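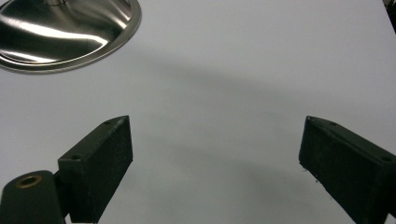

Korkor Ofori wrote back within the hour to say that the recipe file was no use to her until the spoon measures were sorted out, and that a cup in Lodhi's notebooks meant a teacup until page 40 and a measuring cup after it. That comment changed how the file is laid out, so it goes first.

Skemby Home Recipes

A plain text table of household recipes copied out of handwritten notebooks, with the amounts kept as written and a second set of amounts in grams and millilitres. It is meant for people who study home cooking, people who build recipe software, and anyone who wants to cook from it.

What is in it

The table has 3396 rows. One row is one ingredient line, so a recipe for plain scones takes up six or seven rows and a Christmas pudding takes up many more. Rows belonging to the same recipe share a recipe number.

The notebooks came from two households, called Lodhi and Lukora in the file. Lodhi is mostly baking, pickles and boiled puddings. Lukora has more stews, rice dishes and things done with leftovers, and it also has the longer instructions. Neither notebook was written for anyone else to read, and it shows in places.

Files

recipes.csv – the main table
method.csv – the instructions, one step per row
measures.csv – what each household's spoons, cups and tins hold
notes.txt – queries, crossings-out and guesses
CHANGES.txt – what changed between versions

Columns in recipes.csv

recipe_id: a number, not in any useful order
household: lodhi or lukora
page: page number in the notebook, blank if the sheet was loose
title: as written, including spelling mistakes
item: the ingredient as written
item_plain: the ingredient in a standard form, so that "marg", "marge" and "Stork or similar" all come out as margarine
amount_written: the amount as written, such as "a good knob" or "2 cups scant"
amount_metric: grams or millilitres, blank where it could not be worked out
unit_metric: g or ml
sure: yes, no or part

How the amounts were converted

Volumes were worked out first and then turned into weights for dry goods. The weights per cup for flour, sugar, oats and rice are listed in measures.csv and can be changed if you prefer your own. Flour was taken as spooned and levelled, except where the writer says sifted.

Following Korkor's comment, every Lodhi row now carries its page number, and cups are converted by page. In version 1 all of them were treated as measuring cups, which made the early cakes far too heavy on flour. If you used version 1 for anything involving Lodhi baking, please run it again with version 2.

"Scant" and "heaped" have been left alone in amount_written. In amount_metric they are treated as level, and the row is marked "part" under sure. A pinch, a knob, a handful and "enough" have no metric amount at all.

Oven settings

Lodhi gives gas marks. Lukora gives words – slow, moderate, hot – and now and then a time with no heat. Gas marks have been converted to Celsius in method.csv. The words have been left as words. A fan oven will want a lower setting than the one shown.

Known problems

Titles are not unique. There are several recipes called Mother's Cake and they are different cakes.
Some recipes stop before the end. Where a page was missing, notes.txt says so. Where the writer just stopped, it doesn't.
Eggs have no size. They are counted as whole eggs and not converted.
Tin sizes for tomatoes and milk are as written and may not match what is sold now.
The Lukora pages on preserving meat have been left out, as the salt amounts could not be read with any confidence.
Jam and pickle recipes have been copied but not tested. Use a modern recipe if you plan to store the jars.

Loading it

The files are UTF-8 with commas between fields and double quotes around any field that has a comma in it. Fractions such as ½ are kept as single characters in amount_written, and some spreadsheet programs spoil them on import. Set that column to text before you open the file. The Flelar import script, kept in the same folder, does this for you and also joins the method rows to the ingredient rows.

Corrections

Send the recipe_id, the column and what you think it should say. If you are correcting a reading of the handwriting, say which letters you are going by. Corrections to amounts go in at the next version, and spelling in the title column stays as it is in the notebook.

Terms

Free to use, copy and change. Please name Skemby Home Recipes and the version number if you publish anything from it.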